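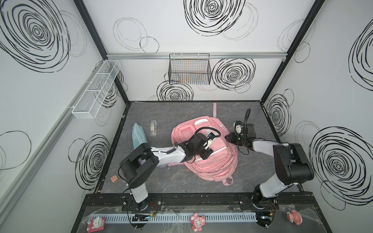 Jirkmont Working Group on Two-Arm Cell Practice
Minutes, September meeting

Present: Consolacion Tan (chair), Wiroj Srithong, Kidus Teshome, Kristine Calimlim (minutes)
Apologies: Rosalinda Maglaya

1. Previous minutes
Accepted with one correction: "Barredo cell" in item 4 to read "Druto cell".

2. Front ledge
W. Srithong proposed that section 2 of the cell rules cover the ledge as well as the floor. Exposed wiring near the arm bases is to be inspected before power-on. Agreed.

3. Soft goods
K. Teshome presented draft wording for bags and other fabric items. Straps are to be treated as snag points. Where one gripper holds the item, the second arm moves at no more than 20 percent speed until contact is confirmed. K. Calimlim asked whether zippered pockets need a separate clause. Deferred.

4. Wrist cables
Slack to be checked at full extension and again after 80 cycles. Clirkton site requested a longer interval. Not agreed; site may resubmit with wear records.

5. Actions
Tan: circulate revised section 2.
Teshome: redraft soft goods clause, including zippers.
Maglaya: collect cable wear records from Clirkton and Barredo.

Meeting closed at 4 p.m.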